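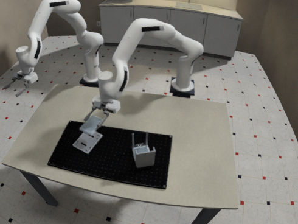 Figure 1. Simulated two-arm cell for Exercise 3, right arm holding the thin plate over the perforated mat.

Robot Handling, Unit 5: Comparing Grippers in Simulation
Handout for the practical sessions
Version of May 6, 2025

1. What this unit covers

In Unit 4 you set up the simulator and moved one arm between fixed poses. In this unit you use the same software to compare two grippers on a task with thin, flat parts. You will also compare two ways of closing the fingers. The report is short, but the trials take time, so start early.

The grippers go by their course names. Kasten is the two-finger parallel gripper in the figure. Kullholm is the same housing with wider finger pads. Both models are in the Nernstead folder on the course drive. Use the January release of the models. The older Kullholm file has its grip point in the wrong place and your plates will come out tilted.

2. The cell

There are two white arms, each on its own base on the floor, and a table with a pale top. The mat on the table is a board with a regular grid of holes. You may use the grid to line things up by eye, but all positions in your script must be given in table coordinates.

Three parts matter for the exercise. The held part is a flat, light blue-grey rectangular plate. The lower part is a flat white square plate with a small dark slot in the centre. To the right of it on the mat is a white U-shaped bracket with two thin rods standing up from the back. The bracket is an obstacle in Exercise 3 and becomes the target in Exercise 4. Leave it where the scene file puts it for now.

The left arm is parked with its gripper past the left edge of the table. Keep it there for the whole of Exercise 3. It still counts for collision checking, so a path for the right arm that passes through it will be stopped by the Grorketti controller.

3. Why flat plates are awkward

A parallel gripper has two fingers that close along one line. On a block, the pads meet two large faces and the part has little freedom to turn. On a thin plate, much depends on where you hold it.

If the fingers close on the two broad faces, the grip is stiff but the fingers take up room on both sides of the plate. This can be a problem when the plate has to go down close to another surface. If they close on two opposite edges, the contact area is very small and the plate can swing about the line between the pads. A plate held this way may look straight when lifted and hang at an angle by the time it reaches the goal.

Tilt is the main thing we measure in this unit. Note that a tilted plate is not always a fault. Some of the approach poses in the scene file tilt the wrist on purpose. What you report is the difference between the angle you asked for and the angle of the plate itself, taken from the simulator state. Do not try to read it off the rendered view. The camera looks down on the table at a slant and a small error is hard to judge.

4. Closing modes

Position mode: the fingers are told to go to a set gap. It is simple and repeats well, but if the gap is a little too wide the part slips, and if it is too narrow the simulator pushes the pads into the part and you get jitter.

Force mode: the fingers close until a set force is reached. This copes better with small differences in part size. It is slower, and the result depends on the friction value, so do not change friction between trials.

The force limit is set in the gripper block of the scene file. Leave it at the supplied value unless a task says otherwise.

5. Exercise 3

Run every combination of gripper and closing mode. Do 16 trials for each. Use 957 as the random seed for the first trial and add one for each trial after that, so that everybody works from the same starting positions.

For each trial:

Load the scene and reset both arms.
Pick up the blue-grey plate with the right arm.
Move to the approach pose above the white plate.
Hold still for 230 simulation steps.
Record the plate angle at the start and end of the hold.
Lower the plate to the goal pose and open the fingers.
Record the final position and angle.

The hold is there to show slow slip. With some settings the plate creeps during the hold even though the pick looked fine. If your log gives only the final values you will not be able to tell creep from a bad pick, and you will have to run the set again.

Save one log per trial. Do not delete failed trials. A dropped plate goes in the table as a drop, with the step number at which contact was lost.

6. Common mistakes

Object frame at a corner. The angle is fine but the position error comes out far too large. Check that you are reading the centre frame.

Wrist flips over on the way to the approach pose. The arm has more than one way of reaching the same pose. Start the solver from the previous joint values, not from zero.

Housing hits the bracket. This mostly happens on the way back, when the arm swings right before it has gone up. Add a lift first.

Fingers opened too soon. Wait until the lowering move reports done - the controller accepts the open command while the arm is still moving.

Different time steps. If you change the time step to speed things up, change it for all trials and say so in the report. Contact results at two different step sizes should not be put in one table.

7. What to hand in

A report of no more than two pages, plus your logs and script in one folder. The report needs a results table with a row for each combination of gripper and mode, showing drops, mean angle error before and after the hold, and mean final position error. Add one plot of your choice.

Then answer the following in a few sentences each.

Which combination would you pick for this plate, and on what grounds?
Did the wider pads of Kullholm make a difference in both closing modes, or in one only?
Which of your results would you expect to change most on a real arm?

For the last point, think about friction, pad wear and how well the part's position is known. In simulation the pose of each part is handed to you. A real cell would have to get it from a camera or a fixture, and that error adds to whatever the gripper does.

The report is worth 14 marks. Marks are given for the method and the discussion as well as the numbers, and a clear account of a poor result can still score well.

8. Before Exercise 4

Exercise 4 uses both arms. Read the section on shared workspaces in the Nernstead notes and check that your script can send commands to the left arm without moving the right. Keep your Exercise 3 logs, as the first task reuses your best closing settings.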